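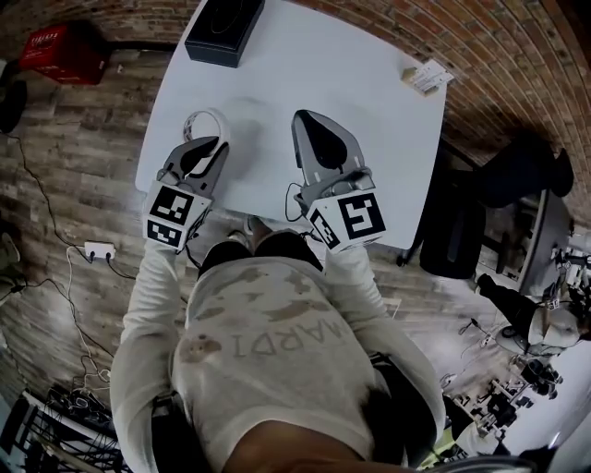 Robot Software, Part 2: Perception and Control
Handout 5 - Marker tracking and what it does not tell you
Notes by Rianne De Smet, 1 December 2020

Read this before the lab. The slides leave out most of the arguments.

1. Where the pose comes from

Each hand-held gripper carries a cube with square black-and-white markers on its faces. The tracker finds the corners of any marker it can see, matches the pattern to an entry in its table, and solves for the position and rotation of the cube relative to the camera. A fixed transform then takes you from the cube to the fingertips. That last step gets one line in most papers and causes half the trouble in student projects. A small error in the rotation of the cube grows with the distance to the fingertips, and no amount of filtering will take it out.

Measure the transform yourself. Do not copy it from the Wegener drawing, which describes the part as designed.

2. One face or two

With a single face in view, the solver can often find two rotations that fit the corners almost equally well. It will pick one. On the next image it may pick the other, and your recorded hand flips over and back. With two faces in view the problem mostly goes away, so check how many faces were used before you believe a pose. Our Huvine tracker writes this number to the log. Hardly any student reads it.

Smoothing is the usual cure people reach for. I would ask you not to. A smoothed flip looks like a real wrist movement, and a learning method will happily copy it. Drop the bad poses and mark the gap.

3. Small, clear objects

Take a roll of clear tape on a white table. A depth sensor may give you the table behind it, or nothing, or a ring of noise. A colour detector has little to work with besides a few highlights and edges. Yet the person holding the grippers has no difficulty placing the fingers around it, and the recorded path looks perfect. Be careful what you conclude from that. The path shows where a person put the fingers. It says nothing on whether your perception code could have found the roll.

Ismail Ait Brahim will argue in his guest lecture that a policy trained from images makes a separate detector unnecessary. He may be right. Ask him what was changed between training and testing: the table, the lighting, the roll?

4. From path to control

A person's arm is not your robot's arm. Before replaying anything, check
- that every pose is within reach
- that joint speeds stay under the limit
- that the two arms do not meet in the middle
- that the clocks for finger opening and pose agree

The last one is dull and matters most. In October a group replayed the Brusholm set with the finger signal 11 samples late and spent their report blaming the planner.

5. For the lab

Load the 800 poses in the Werkero folder. Plot rotation against time, before any filtering. Mark each flip and note how many faces were in use. Then write one paragraph on which poses you would throw away and what you lose by doing so. A success rate without the list of failures will be handed back.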